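Hand-held grippers teach robot arm to tidy a shelf, up to a point

Cudbridge lab reports strong results on jars and bottles, but the small print deserves a read

A robotics group at Cudbridge has put out results for a training method it calls Gramen, and the headline claim is a bold one: that a robot arm can learn to pick up and put away ordinary household objects without a robot being used to teach it.

The idea itself has been doing the rounds for a while. A person holds a gripper in one hand, with a camera fixed to it, and goes about moving things from place to place. The camera records what the gripper would see if it were bolted to an arm. Do that enough times and the recordings can be used to train a control program, which is then loaded on to a real machine fitted with the same kind of fingers.

What Gramen adds is a way of sorting the recordings. The group says most collections of this sort are padded out with near-identical grasps, and that a smaller, better chosen set will do as well or better. Its software, Prukix, scores each recording by how much it differs from those already kept, and throws the dull ones away.
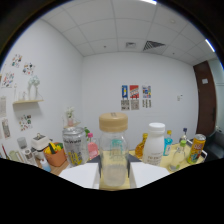
According to the write-up, released in March, the team began with over 400 recordings and let Prukix cut them to 300. An arm trained on the smaller set managed its task more often than one trained on the lot. The group describes the gap as "clear and repeatable". It was measured across 13 objects, all of them picked up from a table and placed on a shelf, and every trial was run in the room where the recordings were made.

That last point is where a reader should slow down. Getting rid of a quarter of your data and seeing an improvement sounds like a fine result, and it may be one. It may also mean the discarded recordings were simply bad. Shaky grasps, dropped objects and half-finished attempts are common when people collect this stuff by hand for hours on end, and weeding them out would help any method. The group did not compare Prukix with a person going through the footage and binning the duds. Nor did it try throwing away a quarter at random, a test that would have cost next to nothing and is the first thing most people in the field would ask for.

A footnote says random selection is "left to future work". It is an odd thing to leave.

The choice of objects matters too. Jars and bottles make up most of the list, and they are among the kindest things you can hand to a two-fingered gripper. They stand up by themselves. They look much the same from every side, so it hardly matters which way the wrist is turned. Flat, wide finger pads will close on them even when the aim is a little off. Anyone who has watched one of these systems meet a bag of rice or a tea towel will know how quickly things go wrong once the object has ideas of its own.
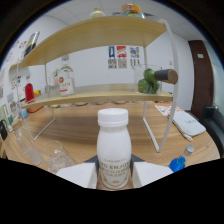 Clutter is the other matter on which the paper says less than it might. The group argues that its recordings were made in "realistic, busy surroundings", and this is one claim where some credit is due. Plenty of earlier work in this line used a bare table and a plain backdrop. In the Cudbridge set-up a bottle is gripped with glass cups close by on one side, a white fabric pouch on the other and a two-tier shelf already holding a plant, bottles and a container of green vegetables behind it. A program has to learn to ignore a good deal of that. Whether it has learnt to do so, or has merely memorised where this particular shelf sits against this particular wall, cannot be told from trials held in the same place. Posters and doors do not move. A network will happily use them as landmarks if you let it.

The paper does include one test of this. The shelf was shifted along the table and the arm was asked to carry on as before. Success fell, by an amount shown in a bar chart with no figures on it, and the text calls the drop "modest". Readers with a ruler may want to form their own view. The drop was also larger for the arm trained on the smaller, supposedly better set, something the authors mention once and do not return to.

There is a fair reply to all this, and the group makes part of it. Collecting recordings is slow, dull work that falls on students, and any tool that tells them when to stop would be welcome. Prukix gives its scores as the recordings come in, so a person can find out on the spot that another dozen jars from the same angle will add little. If that holds up, it would be useful even if the trained arm did no better than before. It would have been a more modest paper, and perhaps an easier one to believe.

The money side is also worth a glance. The work was partly paid for by Sheikh, a storage equipment firm with an obvious interest in machines that can fill shelves. The firm's own notice, which went out on Friday, talks of "home-ready handling" and says the method "removes the need for costly robot time". Neither phrase appears in the paper. The second is wrong on the paper's own account, as robot time was needed to run the trials, and the arm had to be set up afresh twice when its camera mount slipped. Those trials were then repeated, and the paper does not say whether the earlier scores were kept or dropped.

None of this makes the result false. Hand-held collection has moved on a long way and the basic point, that ten copies of one grasp teach less than ten different grasps, is hard to argue with. The trouble is how much is being hung on it. A gain seen with one arm, one room and a short list of mostly upright containers is a reason to run the next experiment. Calling it a recipe for household robots is getting well ahead of the evidence, and the sponsor's notice has done the authors no favours there.

The group says it will release the recordings, both the full set and the trimmed one, along with the code for Prukix. It has not given a date. Once they are out, the random-selection test could be run by any lab with a similar gripper and an arm to put it on, and we understand that 2 other groups have already asked for the files. The authors say they are also planning trials in a second room, with softer objects added to the list and the shelf moved between attempts.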